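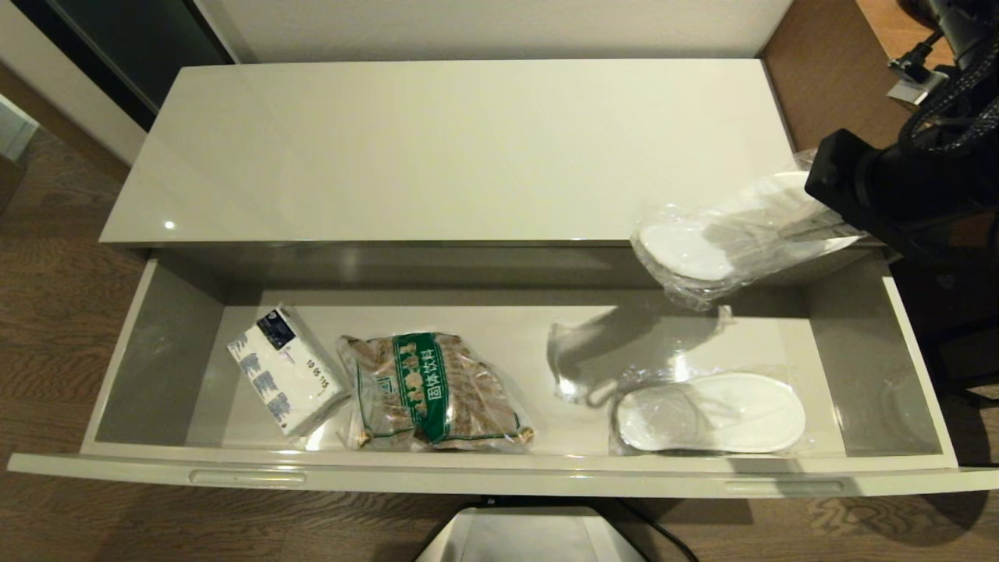 Areti Kokkinos
Maintainer, Vatham household storage survey

# Vatham

Vatham is a set of written answers from 136 households about how they store everyday things at home. It covers drawers, cupboards, shelves, hooks and boxes, and what people say they keep in each. The answers were collected by post and by phone, then typed up and checked by Banafsheh Rezaei and Omid Soltani.

Version in this folder: second release, 10/8/21.

## Contents

- `homes.csv` - one row per household: type of home, number of rooms, years lived there
- `places.csv` - one row per storage place, linked to a home by `home_id`
- `answers.txt` - free text answers, lightly tidied
- `codes.txt` - the list of short codes used in `places.csv`

All files are UTF-8. Fields are separated by semicolons, as many of the free text notes contain commas.

## How the answers were collected

Each household got the same booklet. The first part asked for a list of storage places, room by room. The second part asked what was in each place and how often it was opened. People could skip any room, and quite a few skipped the bedroom. Phone calls lasted roughly 30 minutes and followed the booklet in order.

Parviz Taheri wrote the codes. A drawer with mixed contents is coded `MX` unless the person named a main use for it, in which case that use wins. Hall furniture gave us the most trouble. Some people call the same piece a sideboard, a cabinet or a shoe cupboard, so we kept their own word in `own_name` and put ours in `type`.

## Known problems

- Homes with more than one floor are under-represented.
- `last_opened` is what people remembered. Treat it as a guess.
- Three households answered twice under different names. The later answers have been removed.
- "Empty" was used by some people to mean "nothing worth listing". We have not tried to correct this.
- Sheds and garages were only asked about in the second round - a blank in the first round doesn't mean there wasn't one.

## Changes since the first release

Codes for kitchen corner units were split in two. Spelling in `own_name` is now left as written. Eilif Eide found a fault in the row numbering of `places.csv`, so please don't mix files from the two releases.

## Use

Free for teaching and research. Please name the survey and the release. Don't try to work out who the households are, and don't join the files to address lists. A third round is planned for November, with a shorter booklet.

Corrections can be sent to the maintainer with the `home_id` and the line number.

Related items
Heydari - kitchen shelf diaries
Clakik - booklet templates
Flondov - moving house survey, notes and codes
Vatham - first release (archived)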